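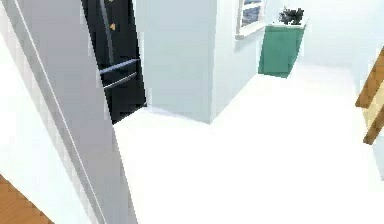

Fig. 1. Computer-rendered interior view: black refrigerator with two horizontal handles on its lower portion.

HOUSEHOLD ENERGY AND THE CLAIMS MADE ABOUT IT
Handout 4: Reading a savings figure

Read before the seminar. Bring a calculator and, if you can get hold of one, an electricity bill.

1. Where we left off

Last week we dealt with the difference between power and energy. A few of the short answers still gave energy in watts, so once more: a watt is a rate. A kilowatt-hour is an amount, and it is the amount that gets billed. An advert that tells you an appliance "uses only 50 watts" has told you very little until it also says for how long.

A kettle draws a great deal of power for a few minutes. A refrigerator draws little, and goes on drawing it all year, though the compressor switches on and off. Multiplying the power on the rating plate by every hour in the year will therefore give too high an answer. I have seen this done in leaflets that ought to have been checked.

2. The Drudon leaflet

The leaflet handed out in class promises that households joining the Drudon scheme "save up to 21 per cent". Take the phrase slowly.

"Up to" covers everything from nothing to 21 per cent. If one household managed 21 and every other household managed zero, the sentence would still be true. An honest leaflet would give the middle value and some idea of the spread. This one gives neither.

"Save" compared with what? It could be the same household the year before, or a neighbour who did not join, or what a computer model says the household would have used. These are three different comparisons and they can give three different answers. The small print on the back says "against expected use", which I take to mean the model. Who wrote the model, and whether it was ever tested against real meters, we are not told.

And 21 per cent of what? Of the whole bill, or of the part spent on cold appliances? Suppose a household uses 1,630 kWh in a year. A fifth or so off all of that would be noticeable. The same percentage taken off the refrigerator alone would be hard to spot among the ordinary ups and downs of a year.

3. Worked sum

Total use: 1,630 kWh
Claimed saving: 21 per cent
If it applies to the whole: 1,630 x 0.21 = 342.3 kWh

Now suppose cold appliances account for 700 kWh of the total (a high share, chosen to be kind to the leaflet).
If it applies to those only: 700 x 0.21 = 147 kWh
As a share of the whole: 147 / 1,630 = 9.0 per cent

So the headline more than halves on one change of wording, and we have not yet touched "up to". Do the sum again with 350 kWh for cold appliances and write down what you get.

4. People who sign up

The Stadura trial, which the leaflet leans on, asked for households to put themselves forward. People who put themselves forward for an energy trial are likely to be people who already read their meters. They may have been about to replace an old appliance anyway. They may behave better for a few months because somebody is watching. Any of these would produce a saving with the scheme itself doing no work at all.

The usual cure is to take everyone who volunteers and split them by lot, so that keen people end up on both sides. Stadura did not do this. The report says it would have been "impractical", and leaves it there. It might have been. The result is still weaker for it.

Note also that the trial stopped in March. Its before-and-after comparison sets a winter against the autumn that came before it, and calls the remainder "adjusted for season" without giving the adjustment. I would not accept that in your coursework.

5. Is there anything in it?

Possibly. Door seals do perish, thermostats do get set colder than they need to be, and a household told about both might well use less. I am not asking you to believe that the scheme fails. I am asking what the leaflet has shown, and my own answer is: not much.

Some of you will find the Wan report more convincing. It is longer and has more charts. Please check whether it used its own readings or simply took over Stadura's, as the first two tables look very alike to me.

6. For the seminar

Rewrite the Drudon sentence so that it claims no more than the evidence supports. One sentence, in plain words.

List the facts you would need before you could call the 21 per cent a fair figure. Put them in order of how much each could move the result.

Find one other "up to" claim, on any household product, and say what the lowest result is that would leave it true.

Reading: Wan report, section 2 and the notes to the tables. The Trana summary is optional. It is shorter and easier to follow, but it leaves out the households that dropped out part way, so treat its average with care.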